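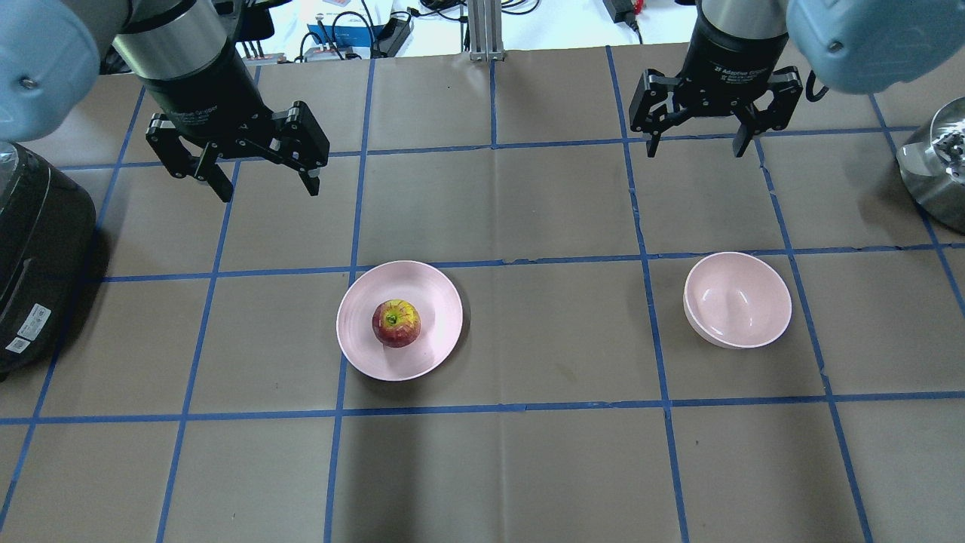
The Lallero bench pack is a set of table materials and task sheets for student clubs that already have access to a two-arm workcell. It is prepared by Drindent for the Anozie class, the entry level of the Dindivau student manipulation contest, and can be used without entering. Every task starts from a layout marked out in tape, so a round begins with placing objects in cells: in the basic layout an apple on a pink plate, with an empty pink bowl in the cell to its right. Teams then program the transfer and log each attempt.

Edition 2 replaces the March edition. The task sheets have been renumbered, and log sheets from the two editions should not be mixed.

Contents

Brown paper, one sheet, 2000 mm × 1000 mm
Blue tape for the grid, one roll
Plate, pink, two off
Bowl, pink, one off
Task sheets and blank log sheets
Marking guide for the club supervisor

Arms, grippers, controller and appliances are not supplied. Fruit is bought locally.

Setting out the grid

1. Clear the table and lay the paper flat. Small creases are acceptable – folds high enough to catch the foot of a bowl are not.
2. Run the long strips of tape first, then the cross strips. Cells should be close to square, but they are used for naming positions and not for measurement.
3. Agree which arm is left and which is right, and write it on the log sheet. A viewer facing the arms sees the robot's right arm on the left.
4. Place the plate and bowl in neighbouring cells. Move both grippers to their open start pose, clear of the rims, before the supervisor signs the sheet.
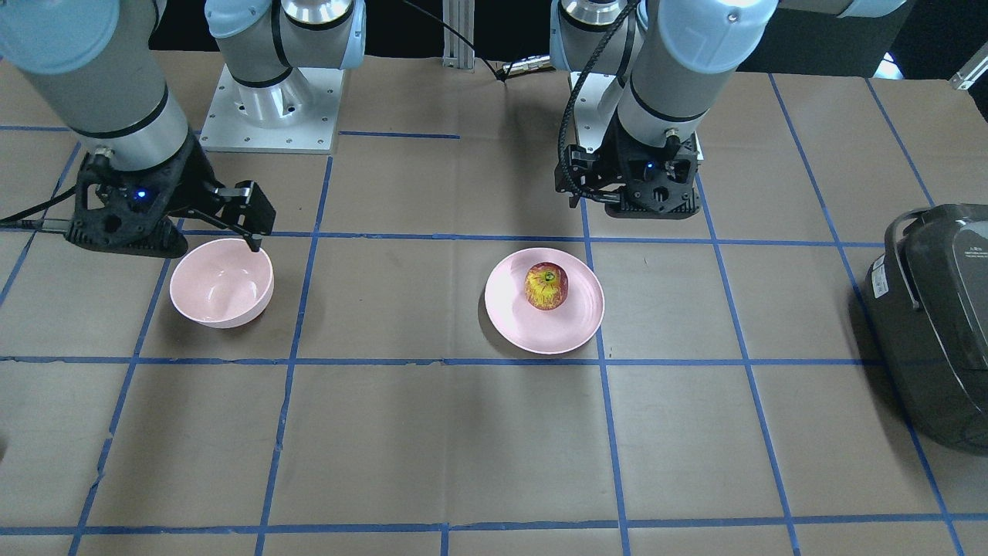

Task sheets

Sheet A covers a single-arm transfer from plate to bowl. The object has to be let go inside the bowl, and a bowl that leaves its cell scores zero. Sheet B is the same transfer with the starting cells drawn by the supervisor. Sheet C uses both arms and both plates, with a larger obstacle on the table.

Most teams find the release harder than the grasp. On a shallow bowl the fingers need room to open without touching the rim, and the approach height should be set with this in mind. Cables dressed along the arm must be strapped and checked through the full joint range before the first run.

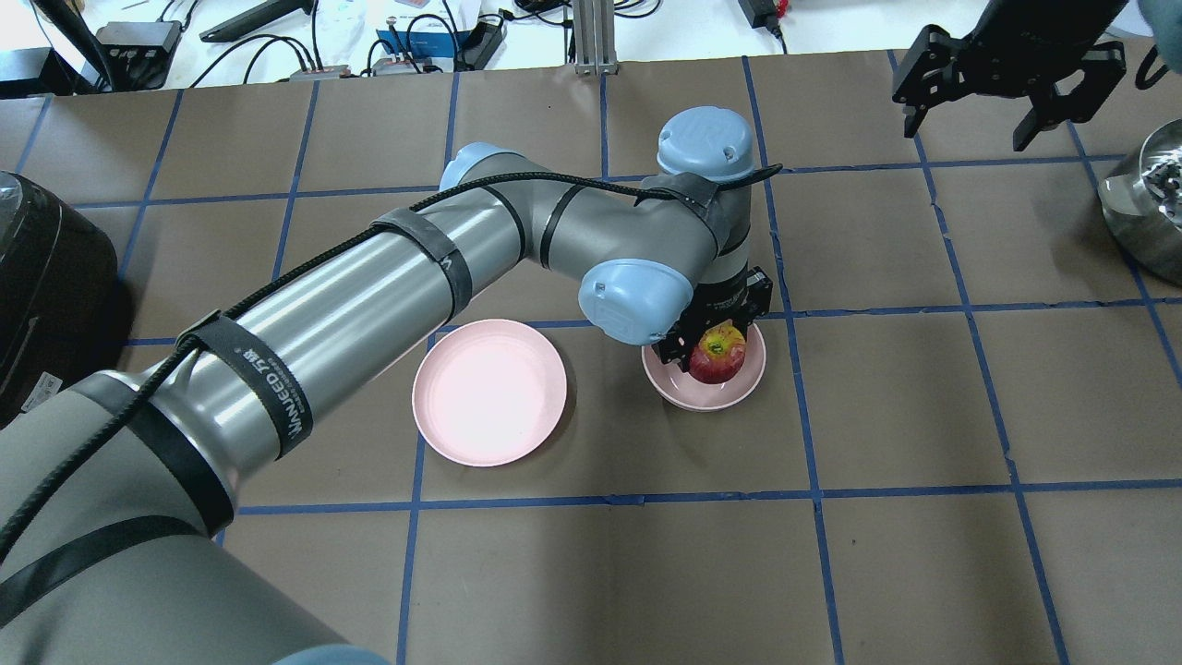
Can the pack be used with one arm?
Sheets A and B can. Sheet C needs two, and a club with a single arm is marked on the first two sheets only.

Ordering

Quote part number 774. Replacement paper and tape are sold separately. Orders for the current term close on Wed 1 May. Technical questions go to Zeeshan Warraich; contest entries and marking go to Nokuthula Joubert.
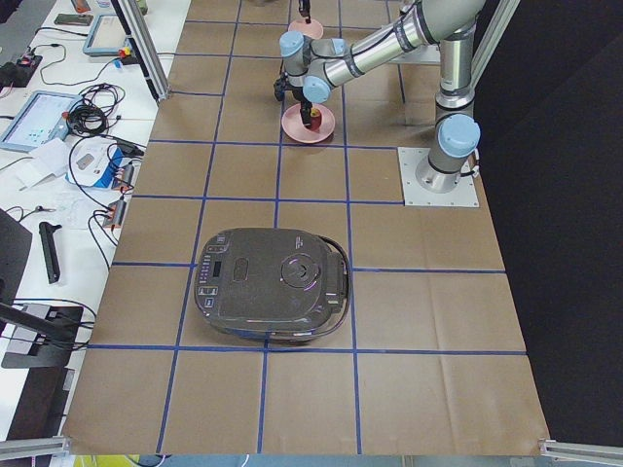
Sheet C layout: rice cooker near the centre of the grid, one gripper over each plate.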